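Who Pays for the Bus? Host Households and Resettled Families in Nollow

Student project report, Community Development II
August 4, 2024

1. Background

Nollow is a small mill city that began receiving resettled families when the packing plant in Lollia added a second shift. Most of the newcomers rent in the blocks between the rail line and the river, where rents were lowest to begin with. The families who already lived there did not have much money either. Many of them were on the same waiting lists for child care and for the clinic.

Our group wanted to know whether programs set up for the newcomers were also reaching the older residents, and whether that made any difference to how the programs were received. We picked one program to study in detail so that the project could be finished in a single term.

The program is the Fleltora shuttle. It is run by the Dehghan Fund, a private family fund that has made grants in the county for several years. The shuttle takes people from the river blocks to the plant, the clinic and the adult school. During its first year only people with a resettlement case number could ride. After complaints at two public meetings, the fund opened it to anyone living in the river blocks.

2. What we asked

We had 2 questions.

First, did ridership by resettled families go down after the shuttle was opened to everyone? This was the main worry of the caseworkers we talked to before starting. They thought seats on the early run would fill up and people would miss shifts.

Second, did older residents see the shuttle differently once they could use it?

3. Method

We mailed a one-page survey to 700 households in the river blocks. It was printed in four languages, with a stamped return envelope. We got 527 back, which was higher than our instructor expected. Some of this is probably due to the grocery coupon we sent with it. The coupons were paid for by the department.

We also used the ridership sheets that the drivers fill in. These list the run and the number of people who got on at each stop. They do not list names. For the first year they are complete. For the second year there is a gap in July, when the office changed to a new form and the old ones were thrown out.

Finally, we held short interviews at the adult school, in the front room where people sign in for evening classes. The interviews were done in English or with a school interpreter. We took written notes only. People were told they could skip any question, and several skipped the one on income.

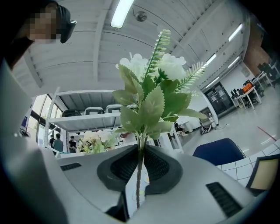
One woman who rides to the clinic told us that she never minded the newcomers having a bus, but she did mind standing at the same corner watching it leave half empty. She said that if the fund had asked the street first, there would not have been any meetings to complain at. Other older residents made the same point in different words. Their complaint was mostly with how the rule was made, and few of them spoke against the families themselves.

4. Findings

4.1 Ridership

The driver sheets do not separate resettled riders from other riders, so we had to rely on the survey for this. Most resettled households that used the shuttle in the first year said they used it as much or more in the second. The most common reason for riding less was having bought a car. A smaller group had moved to a different shift.

The early run to the plant did get crowded. Drivers noted riders left at the last stop on several mornings in the spring. The fund then put a larger van on that run, and the notes stop after that. We can't say whether the larger van solved the problem or whether drivers just stopped writing it down.

The midday runs changed the most. In the first year they often went out with one or two people. After the opening, older residents used them for the clinic and for shopping near the adult school.

4.2 Opinions of the shuttle

Among older residents who had ridden at least once, most said the shuttle was good for the neighborhood. Among those who had never ridden, answers were mixed, and many left the question blank. Twelve people wrote that they still thought it was only for refugees. The sign at the main stop had not been changed when we did the interviews, and it still said a case number was needed.

Resettled families were also asked about the change. Most had no strong opinion. A few said it was easier to wait at the stop with neighbors there. One man said he had liked it better before, when the driver knew everyone and would wait for a late rider.

4.3 Cost

The fund gave us its budget for the shuttle but asked us not to print the totals. Opening the service raised the cost because of the larger van. The cost per ride went down, as more seats were filled on runs that were going out anyway.

5. Limits

The survey went to addresses, so people staying with relatives were probably missed. We had 100 returned forms with at least one page section left blank, and we kept them in wherever the question we needed was answered. We did not talk to people in Lollia, where some plant workers live and where there is no shuttle. The question on opinions asked people to remember how they felt a year earlier, and memory is not a very good measure of that.

We also chose a program that was already considered a success by the people who run it. A program that had closed might have shown something different.

6. Recommendations to the fund

Change the sign at the main stop and print it in all four languages.

Add a line to the driver sheet for riders left behind, so that crowding is recorded on every run.

Keep the old sheets for at least three years.

Hold a meeting in the river blocks before the route is changed next year. The planned stop at the county office would add time to the early run, and the riders who depend on it should hear about that before the schedule is printed.

Related reports
Rent and Overcrowding in the River Blocks
Evening English Classes: Who Stops Coming and When
Small Grants in Lollia, a Two-Year Review
Child Care Waiting Lists in Nollow

This site uses cookies to remember your settings and count visits. By continuing to browse you agree to their use. Accept | Manage settings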